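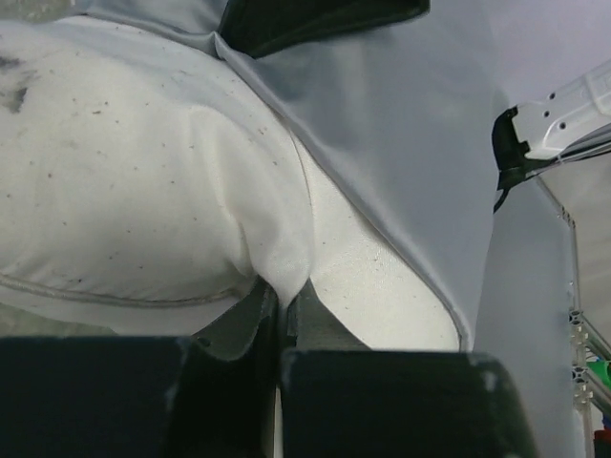 Mixed whites and pale grays at the gripper, Drornwood laundry.

Robots join the sorting line at our Drornwood laundry

DRORNWOOD, April. I've worked in laundry for most of my adult life, and I'm so happy to finally share this one! Talmont Laundry has put robot arms on the sorting line at our Drornwood plant, set up together with the automation folks at Privia. They pick garments out of the pile one at a time and pass them along to be checked for stains.

If you've never sorted work clothes for a living, let me tell you, it's a lot of bending and reaching (my shoulders still remember). We handle 2751 garments on a normal shift, and until this spring every single one was pulled out of a heap by hand. Now the arms take 1493 of them, and our crew handles the rest, including anything knotted up, torn or just plain weird.

So what changes for the people here? Nobody is losing their job over this, and I put that in writing before the first arm was bolted down. The sorting crew has moved over to stain checking, mending and running the new line, and everyone got 60 hours of paid training. Pay went up a step for those who finished it. We also start the early shift at 6:30 now, an hour later than before, and I've heard more thank-yous about that than about the robots!

It hasn't all been smooth. White on white was a headache for weeks, and the arms still grab two shirts at once more often than I'd like. The crew keeps a log of the bad picks and goes through it with Privia's engineers, and several of the best fixes came straight from that log.

Next up is our smaller plant on Pasichnyk Street, where we plan to start with 1000 garments a shift and see how the team there likes it before adding more.

Want to come see the line running? Local press and customers are welcome, just call the front desk at Talmont Laundry in Drornwood and ask for a plant visit.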